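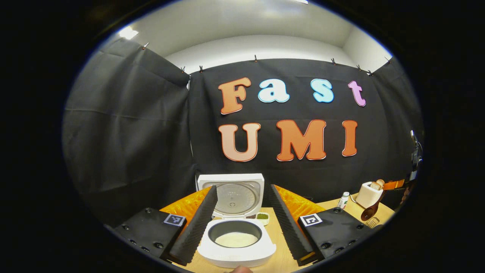
Attachment 1: "Fast UMI" letters on black cloth

Ticket 3368
Subject: Tire pressure light back on after winter wheel swap
Product: Pitero wheel sensors, set of four
Status: Closed by customer

Opening message
I put my winter wheels on in September, early, before a drive north. Firberg tires on steel rims, with new Pitero sensors fitted by the Bùi tire shop. The light came on 183 miles later on the interstate, doing a steady 65. I pulled off and checked all four by hand. Every one matched the number on the door sticker. The light went off by itself the next morning, then came back at lunch.

Your help page says this is "normal in cold weather." It was 61 degrees. Please don't send me that page again.

Reply from support
Thank you for reaching out. Pressure drops as the air cools, and a warning light can be normal in cold weather. Please set the tires to the door sticker pressure before driving and use the reset in the dash menu. If the light flashes for a minute and then stays on, the car isn't hearing from one or more sensors.

Customer
You sent me the page again, with the link taken off.

I did the reset anyway. Engine on, parked, held the button until it beeped, drove 9 miles on back roads. No light. Drove home on the highway and it came on. It does flash first, so going by your own message this has nothing to do with pressure. I want to know which wheel it is. The dash on this car doesn't say.

Reply from support
The Planley app can show individual wheel readings when it is paired with a plug-in reader. Please send the readings for each wheel, taken while parked and again after driving.

Customer
I don't see why I should need a second company's app to find out whether your part works, but a neighbor had a reader.

Parked:
Left front 35, right front 35, left rear 34, right rear 35
After the highway:
Left front 38, right front 38, left rear no signal, right rear 38

Same again the next evening, left rear gone at speed and back once I'd been parked a while. Planley gives the whole set a green check mark while it says "no signal" right next to it, so I wouldn't put much faith in the check mark.

Reply from support
Thank you. Loss of signal at highway speed may be caused by wheel weights, aftermarket electronics, or a sensor that was not seated correctly. We suggest having the installer inspect the left rear wheel before we consider a replacement.

Customer
Which of those three do you think it is? I have no aftermarket electronics. The weights are the same kind on all four wheels. That leaves the install or your sensor, and I notice only one of those costs you money.

Went back to Bùi. They broke the left rear down while I watched. Sensor was flat against the rim, stem nut tight, nothing bent. They swapped left rear with right rear, sensors only, and relearned the set. The dropout moved to the right rear. Same sensor, other side of the car. I'd call that settled.

Reply from support
Thank you for the detailed testing. We agree the sensor should be replaced and will ship one at no charge. Mounting labor is not covered under the warranty.

Customer
Of course it isn't. Send it.

Customer, later
New sensor is in. Two highway trips, all four reading both times, no light. I'm not calling it fixed until I've driven it in real cold, but you can close this. I'm keeping the old sensor and the shop receipt. And somebody should rewrite that help page. A person who reads "normal in cold weather" in January is going to ignore the light with a nail in the tire.

Ticket closed 4:40 p.m.
Resolution code: part replaced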